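Rillell Aged Goat Cheese, Whole Wheel and Cut Portions

Product code 741
Supplied by Fomham Creamery, Bratley

Rillell is a firm, aged cheese made from pasteurized goat milk. It has a natural rind, a pale ivory interior, and a clean, nutty flavor with a moderate level of salt. The cheese is produced at the Fomham creamery in Bratley and is sold to retail shops, restaurants, schools, and private customers. It is available as a whole wheel or in cut portions.

Product Summary

Milk: goat, pasteurized
Texture: firm, slightly crumbly near the rind
Rind: natural, brushed, not intended for eating
Aging period: 13 weeks minimum
Whole wheel: 40 ounces
Coagulant: microbial, suitable for vegetarians
Added color: none
Allergens: milk
Storage: refrigerated

Flavor and Texture

Customers who know goat cheese only in its fresh form will find Rillell quite different. The sharp, tangy taste of young goat cheese softens during aging. At 13 weeks the flavor is mild and sweet at first, with a taste similar to toasted hazelnut and a light saltiness that stays on the tongue. Wheels kept longer become drier and stronger. Customers who want an older wheel should state this when ordering, as the creamery sets a small number aside each season.

The interior cuts cleanly with a wire or a thin knife when cold. As it warms, the texture becomes softer and small cracks may appear along the cut face. These cracks are normal and do not affect quality.

Milk from spring and early summer gives a slightly more yellow interior and a grassy note. Winter milk gives a whiter cheese with a rounder, creamier taste. The creamery does not adjust the recipe to hide these differences. Each wheel carries a label with the month in which it was made, and wheels marked June are usually the most requested.

How the Cheese Is Made

Milk is collected from the Rodrigues farm and delivered to the creamery each morning. After pasteurization, cultures are added and the milk is left to ripen before the coagulant goes in. The curd is cut small, stirred, and gently heated. It is then packed by hand into perforated molds and pressed overnight.

The pressed wheels are placed in brine and moved to the aging room, where they rest on spruce boards. Staff turn and brush each wheel on a fixed schedule. Production is supervised by Rajeshwari Kulkarni, head cheesemaker, and the aging room is managed by Mitiku Teshome. A sample is taken from every batch with a cheese iron before the batch is released for sale. Batches that do not meet the standard for flavor or texture are not sold under the Rillell name.
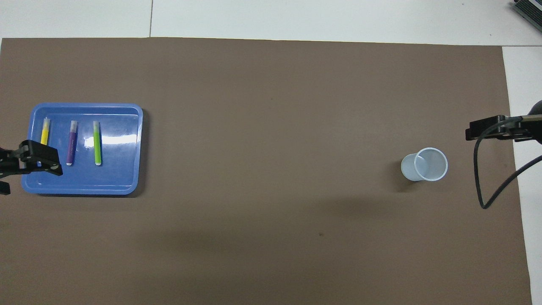
Wheels that pass inspection are wiped, weighed, and wrapped in breathable cheese paper. Cut portions are vacuum sealed on the day of dispatch. The creamery does not cut portions in advance, and orders for cut cheese may therefore take one additional working day to prepare.

Recognizing Genuine Rillell

Several aged goat cheeses of similar size are sold in the region. Customers buying from a market stall or a shop are advised to check the following points.

The label must show the product name, the batch number, and the month of production. The batch number on a whole wheel is also pressed into the rind on the flat side. The name of the creamery, Fomham, must appear in full. A cheese sold as Rillell without a batch number should not be accepted as genuine, and the creamery would be grateful to receive details of the seller.

The rind should be dry and light brown to gray in color, with a faint pattern left by the mold. A sticky or very dark rind suggests poor storage. Small spots of white or gray growth on the rind may be brushed away with a dry cloth.

Storage at Home or in the Shop

Keep the cheese in the refrigerator, preferably in the vegetable drawer. Once a vacuum-sealed portion has been opened, discard the plastic and wrap the cheese in waxed or cheese paper. Change the paper if it becomes damp. Cut portions are best used within two weeks of opening. An uncut wheel will keep for up to three months under suitable conditions and should be turned once a week.

Freezing is not recommended. Frozen cheese is safe to eat but loses its texture and is suitable only for cooking.

Serving Suggestions

Remove the cheese from the refrigerator one hour before serving. Cut thin wedges from the center to the rind so that each guest receives both the softer and the firmer part. Rillell is well suited to plain crackers, rye bread, pears, and dark honey. It also grates well and may be used over roasted squash, in an omelet, or in place of a hard sheep cheese in most pasta dishes. When the cheese is used in cooking, salt should be added to the dish at the end, after tasting.

The trimmed rind may be added to a soup or bean stew for flavor and removed before serving.

Ordering

Private customers may order whole wheels or cut portions of 8 or 16 ounces through the creamery shop in Bratley or by mail. Mail orders are packed with ice packs in an insulated carton. During periods of high temperature the creamery may delay dispatch, in which case the customer will be informed.

Trade customers are asked to open an account before placing a first order. Production is limited to 1000 wheels per season, and trade orders are filled in the order in which they are received. Requests for a standing weekly delivery should be addressed to Saranya Kartha, trade accounts. Shops that require shelf cards or tasting notes may request them with their first delivery at no charge.

Returns and Complaints

Cheese is a perishable product and cannot be returned once accepted. If a wheel or portion arrives damaged, or if the seal on a cut portion is broken, please contact the creamery within two days of delivery. State the batch number and keep the original packaging until a reply has been received. A replacement or a refund will be offered where the fault occurred before delivery.

Questions about allergens, ingredients, and batch records are handled by Vimala Kurup, quality office. All other inquiries should be directed to Nithin Chacko at the creamery shop.

Product information last reviewed October 22, 2023. Prices are given on the current order form and may change between seasons.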